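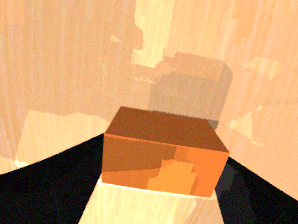

Week 6 handout: house rules for pick-and-place in simulation

Okay, so last time we got everybody's arm moving, and this week I want to talk about manners. I graded the first batch of block runs over the break and most of you can pick up a block just fine. What I couldn't do was tell how you did it, or repeat it on my own machine, and that's what these rules are for.

First one: write down your seed. Please! Every run folder gets a plain text file with the seed, the time step and the version of your scene file. I spent a whole evening on one submission from the Bundumard group that worked beautifully for them and dropped the block every single time for me (we never did find out why).

Second, set a grip force limit before you write any grasp code at all. Simulated blocks don't crack, so it's very tempting to squeeze as hard as the solver lets you. Our class limit is 140 in the config file and I don't want to see it raised. If the block slips, look at your friction values and your finger placement first. Flat against two opposite sides is what you're after, and a block turned a little on the table means you turn the wrist to match.

Third, don't call it a grasp until you've checked it. Fingers closed around a block is a pose. I want a lift and a hold of 2 seconds, and then you can log a success. The Nernis template has a spot for this, right under the contact settings, and people keep deleting it.

Camera images: save them at 256 by 256, straight from the renderer, noise and jagged edges and all. No smoothing them afterward to look nicer in the report. If you change the lighting or the wood texture, that's a new scene and it needs a new name. I know a close-up with the fingers filling both corners isn't pretty, but it's the view I find most useful when I'm checking contact.

Failures go in the log too. I ask for 400 trials per scene, and I mean all of them, including the embarrassing ones where the arm goes through the table. The Hayashi write-up on the reading list does this well, have a look at the table near the back.

For anyone planning to move over to the real arm in September, the Purulum lab has its own sheet about the stop button and where to stand. Read it before you book time. A clean run in simulation doesn't get you out of the slow-speed check.

Logs go in the shared folder, one zip per group, with your scene name on it.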